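Ticket 241: Arm stops in the middle of the folding demo, open day
Product: Fusidura cell, cloth handling
Site: Statby, demonstration hall
Opened by: Youssra Abdelaziz
Assigned to: Ehab Soliman
Priority: High (visitors on site)
Status: Closed

Opened 9/9/26, 08:40, Youssra Abdelaziz

Good morning. We have the open day today and the first group of visitors comes at 10:00. In the rehearsal this morning the arm made the pick of the cloth two times correctly, and on the third time it stopped above the table and the panel showed "Gripper not in position, code 18". After reset it continued, but four cycles later it stopped again with the same code. I did not change the program since the installation. The speed is set to 80 percent, as Mr. Ouali from Gallness advised us for demonstrations.

Please tell me if I can show the demo or if I must cancel it.

09:02, Ehab Soliman

Hello Youssra, thank you for the clear description. Code 18 means that the controller asked the gripper to close and did not receive the confirmation inside the time limit. It can be the cloth, the air pressure or the signal cable. Please do the following before the visitors come:

1. Put the speed to 40 percent and run ten cycles without cloth.
2. Read the pressure at the regulator while the gripper is closing, not while it is resting.
3. Look at the cable on the wrist when the arm turns to the drop position. Do not touch it when the arm is powered.
4. Send me one view from the wrist camera with cloth on the table, and the log file.

09:31, Youssra Abdelaziz

I did the steps.

Ten cycles without cloth: no stop.
Pressure: it is stable, the needle almost does not move.
Cable: I see nothing broken, but when the wrist turns fully the cable becomes very tight.
Then I ran with cloth, same low speed: one stop in twelve cycles, code 18 again.

The log is uploaded as statby_294. The view from the wrist is below.
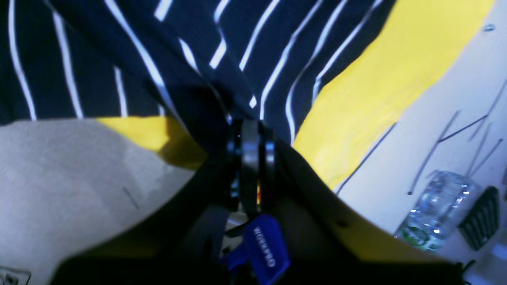

I also want to mention that the stop comes always after the wrist has turned, never at the start of the cycle. My colleague Golshifteh Rezaei noticed it first, I only confirmed it with the log.

09:44, Ehab Soliman

Thank you, and please thank Golshifteh also, this is very useful. In the log I see that the signal disappears for a very short moment when joint six passes the end of its turn. Without cloth the program takes the short way to the drop position, so the wrist does not turn so far. This explains why your empty cycles were good.

I think the connector is pulled by the tight cable. For today I suggest this:

- Power off and lock the cell.
- Open the first cable clamp after the wrist and give the cable around two fingers of slack. Close the clamp again.
- Push the connector until you feel the click.
- In the program, choose the drop position "B". It needs less rotation.
- Stay at 40 percent.

If it stops in front of visitors, only press reset one time. If it stops again, please finish the demo and do not continue by hand inside the fence.

09:58, Youssra Abdelaziz

Done. The connector was not completely in, I felt the click only when I pushed it. Fifteen cycles with cloth, no stop. The visitors are already at the reception, so I will write you later.

13:20, Youssra Abdelaziz

The three groups of the morning are finished. No stop with code 18. There was one cycle where the cloth was lost on the way, but the program noticed and picked it again, and the visitors liked this more than the correct cycles. One gentleman from Weidemann asked how long the arm needs to learn a new cloth and I did not know what to answer. Can you send me something for the afternoon?

13:37, Ehab Soliman

Good news. For the question, please say that it depends on the cloth, and that he can write to Hatem Berrada in our application team. I prefer that we don't give a number from the demo.

17:15, Youssra Abdelaziz

The afternoon was also without stops. I left the cell powered off and locked.

17:26, Ehab Soliman

I close the ticket with the cause "connector not seated, cable too short at the clamp". A longer wrist cable is ordered for you and Ashraf Ouali will mount it at his next visit. Until then please keep position "B" and do not go over 40 percent.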